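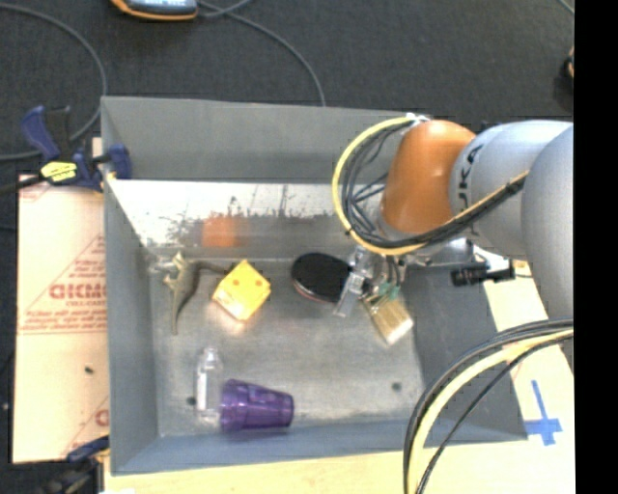
Figure 3. Mixed small household items in a gray bin with sloped inner walls, including a brush, a clear bottle and a purple cup.

3.2 Composition of the mixed bins

The Pirkenside inventory covers 1,790 small objects given up by households during the study period. Of these, 1,367 could be assigned to one of the use classes defined in Section 2. The remaining objects were retained under a general heading and are treated separately in Section 3.4.

Objects were grouped by bin and not by household. This choice follows the practice of the Barrios survey, in which the contents of a bin were taken as the unit of analysis and the position of each object was disregarded. A bin was considered mixed when it held objects from more than two use classes. By this rule, 280 bins were classed as mixed.

Figure 3 shows the type of variety that the classification has to handle. A small brush with a light tan handle and pale bristles shares the bin floor with a clear plastic bottle and a purple translucent cup, both lying on their sides. The brush was entered under cleaning and grooming, and the bottle and cup under containers. A yellow cube-shaped object with small red dots on its top face was entered under play. Assignment by shape alone is less secure for the dark oval object with the reddish rim, which could be read as a flat puck or as a compact case. Where two readings of this kind were possible, the coding sheet allowed a first and a second class, and only the first was used in the totals. The gray plastic piece with the jagged outline was coded as "toy or tool" and placed under the general heading.

Containers present a further difficulty. Bottles and cups of similar size are often stored together in the home but serve different purposes, and the Cleltach scheme divides them accordingly. We kept them in a single class, as the division would have left several groups too small to compare. The effect of this decision on the results was tested by recoding 112 bins under the Cleltach scheme. The order of the classes by frequency did not change, although the gap between play and containers became narrower.

Material was recorded as a separate field and was not used to assign class. Handles were entered as "wood or plastic" when the coder could not decide between the two. Color was noted in everyday terms, with "translucent" and "clear" kept as distinct entries, following the Zolo word list. Coders did not record the way an object was lying, and no meaning is attached to it in the tables that follow.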